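3. Field procedure

3.1 Site and control points

The work was carried out at the Didstead test yard, a paved lot with a slight fall toward its eastern fence. Four control points were set into the paving before the first session and left in place throughout. Each is a brass pin with a center punch mark. Their heights were carried in from the yard benchmark with an optical level, running out and back along the same line, and the loop was accepted only when the two runs agreed within the limit given in Section 2.

We chose a paved yard over open ground so that settling of the tripod feet would be small. It was not zero. On warm afternoons the feet pressed slightly into the asphalt joints, and the first readings after setting up were discarded for that reason. Steel foot plates were tried and made the readings steadier, but they also made the tripod easier to knock, and we went back to bare feet after the second session.

3.2 Instruments

Two rotary lasers were compared. The first, referred to here as the Girska unit, levels itself with a pendulum and an oil damper. The second, the Semeniuk unit, uses a pair of electronic vials and small motors. Both were set to the same head speed, and both were read with the same receiver, clamped to the same rod. Using one receiver removes a source of difference between the two lasers, though it also means that any fault in the receiver is shared by every reading in the paper. We return to this in Section 5.

The rod was read by one person for the whole campaign. A second person stood at the laser and logged the time, the air temperature in the shade, and whether the sun was on the housing. Readings were called out, written down, and read back before the rod was moved.

3.3 Warm-up and settling

Makers of self-leveling instruments usually give a settling time, meaning the time from switching on until the beam can be trusted. They seldom say how this changes when a unit has come straight from a cold vehicle. We tested it by storing each laser overnight in an unheated shed and then setting it up over the same point in the morning. A reading was taken on the nearest control point as soon as the head began to turn, and then every 10 minutes until the reading stopped drifting.

The Girska unit drifted in one direction and then held. The Semeniuk unit moved in small steps — up, then partly back — as its motors corrected the vials. Neither pattern was seen when the lasers were stored indoors. Sessions used for the main comparison therefore began only after the instrument had been standing in the open with the head turning, and the cold-start readings are kept apart from the rest.

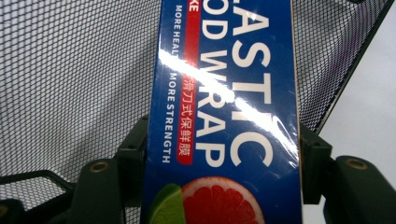 Figure 2. Carton of plastic food wrap.

3.4 Reading order

Control points were visited in a different order each session. A fixed order would have tied distance to time of day, because the far points would always have been read last, when the air over the paving was warmest. The orders were drawn up in advance and printed on the field sheets. If a session was stopped by rain or by traffic in the yard, it was repeated from the beginning on another day with the same order.

At each point the rod was held plumb with a bubble and the receiver was brought to the beam from below, then from above. The mean of the two was entered. Where the two differed by more than one division the pair was taken again, and both pairs were kept in the record. In all, 543 pairs were entered.

3.5 Handling of the data

Field sheets were typed up the same evening and checked against the paper by Catriona Mackay, who had not taken part in the readings. Heights were then worked out with Jenel, a spreadsheet template written for this project, which applies the correction for earth curvature and flags any height that falls outside the expected band. Flagged values were traced back to the sheet. Most were slips in typing and were corrected. The remainder were left in the data set and are marked in the tables that follow.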